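Espace presse > Communiqués > Atelier de réemploi

Imprimer | Envoyer par e-mail

Communiqué de presse
17 juillet 2018

Tirbridge ouvre son atelier de réemploi informatique aux particuliers et aux associations

C'est avec beaucoup de plaisir, et après de longs mois passés à pousser des établis, à tirer des câbles et à trier des vis, que Tirbridge annonce l'ouverture au public de son atelier de réemploi informatique, installé dans les anciens locaux de la maison Fernlow. Dès le mois d'août, chacun pourra y apporter l'ordinateur de bureau qui dort dans un placard ou sous un escalier, et repartir, si le cœur lui en dit, avec une machine révisée et prête à reprendre du service.

L'idée est née tout simplement, au fil des conversations avec nos clients. Beaucoup nous disaient garder une vieille tour sans oser la jeter, par attachement parfois, par crainte de perdre leurs photos souvent, et presque toujours faute de savoir à qui la confier. Nous avons donc commencé modestement, avec une première collecte de 71 unités centrales. Nous en attendions bien moins ! Notre objectif est désormais de remettre en état 300 ordinateurs d'ici à la fin de l'année, dont 200 seront destinés aux associations du réseau Latum, partenaire du projet depuis ses débuts.

Les ateliers d'initiation se dérouleront par groupes de 8 personnes au maximum, afin que chacun ait sa place à l'établi et puisse poser toutes les questions qui lui passent par la tête. Aucune connaissance préalable n'est demandée. On y apprend à ouvrir un boîtier, à reconnaître les composants, à dépoussiérer une alimentation et à remplacer un disque dur — le tout sans se presser, et avec une pause café à laquelle l'équipe tient énormément.

Les données personnelles font l'objet d'un soin particulier. Chaque disque est effacé avant toute remise en circulation, et les personnes qui préfèrent conserver le leur pourront naturellement le reprendre. Les pièces qui ne peuvent plus servir partent vers une filière de recyclage.

Le projet bénéficie également du soutien de la librairie Ní Chonaill, qui prête à l'atelier une belle sélection d'ouvrages techniques, à consulter librement sur place.

Les inscriptions sont ouvertes à l'accueil de Tirbridge. La participation est gratuite pour les adhérents des associations du réseau Latum.

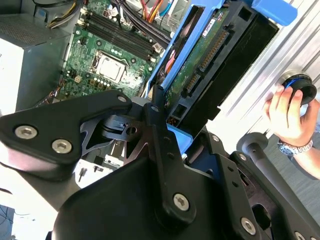
La première séance est consacrée à l'intérieur d'une tour de bureau, que l'on prend le temps d'explorer avant de démonter quoi que ce soit. Une carte mère verte comme celle-ci, avec son support de processeur argenté et ses quatre emplacements mémoire noirs bien alignés, se prête à merveille à cette découverte, et le disque dur dans son berceau de plastique bleu permet d'aborder tranquillement la question du stockage. Les participants peuvent venir avec leur propre machine ou travailler sur l'une de celles de l'atelier — il suffit de le préciser au moment de l'inscription.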